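Publikationen > Robotik > Lernen aus Demonstration > Abschnitt 3

3 Erhebung der Demonstrationen

3.1 Aufgabe und Ablauf

Für das Training von Flirkus wurden Demonstrationen benötigt, in denen ein Werkzeug farbige Holzklötze auf einer ebenen Platte verschiebt. Greifen ist in dieser Aufgabe nicht vorgesehen; alle Bewegungen der Klötze entstehen durch Schieben. Eine Sitzung dauerte höchstens 6 Minuten und wurde von zwei Personen durchgeführt. Die erste Person führte den Arm über die Fernsteuerung Mokley, die zweite las die Anweisungen vor und überwachte die Aufzeichnung. Nach jeder Sitzung tauschten die Personen ihre Rollen, damit die Ermüdung keinen zu großen Einfluss auf die Bewegungen hat.

Insgesamt liegen nach der Durchsicht nahezu 200 Sitzungen vor. Verworfen wurden Aufnahmen, in denen ein Klotz von der Platte fiel oder die Verbindung zur Steuerung länger als 2 Sekunden unterbrochen war. Sitzungen mit Fehlversuchen wurden dagegen behalten, wenn der Bediener den Fehler selbst korrigierte — solche Korrekturen fehlten in dem früheren Datensatz Løken fast vollständig.

3.2 Sprachliche Anweisungen

Die Anweisungen wurden nicht vor der Aufnahme festgelegt. Der Bediener arbeitete zunächst frei, und erst nachträglich wurden die Sitzungen mit dem Werkzeug Horel in kurze Abschnitte zerlegt und beschrieben. Jeder Abschnitt erhielt 4 Formulierungen von verschiedenen Annotatoren. Vorgegeben war lediglich, dass ein Klotz durch Farbe und Form eindeutig benannt sein muss. Richtungsangaben beziehen sich immer auf das Kamerabild und nicht auf die Basis des Arms, was am Anfang zu Verwechslungen führte und in einer zweiten Runde korrigiert werden musste.

3.3 Ausgangszustände

Die Verteilung der Ausgangszustände hat auf das gelernte Verhalten einen deutlichen Einfluss. Werden die Klötze stets einzeln und mit großem Abstand ausgelegt, so lernt das Modell kaum, einen Klotz aus einer Gruppe zu lösen. Wir haben deshalb auch Zustände aufgenommen, in denen mehrere Klötze dicht beieinander liegen. In Abbildung 2 ist für die Anweisung »Schiebe den roten Stern zum roten Zylinder« der Stern zwischen zwei blauen Klötzen zu lösen, während der Zylinder allein in der vorderen linken Ecke der Platte steht. Eine Anweisung, die nur die Farbe Rot nennt, wäre für diesen Zustand mehrdeutig und wurde bei der Durchsicht zurückgewiesen.

Abbildung 2: Schiebewerkzeug und Klötze auf der Holzplatte.
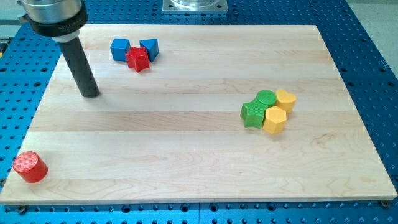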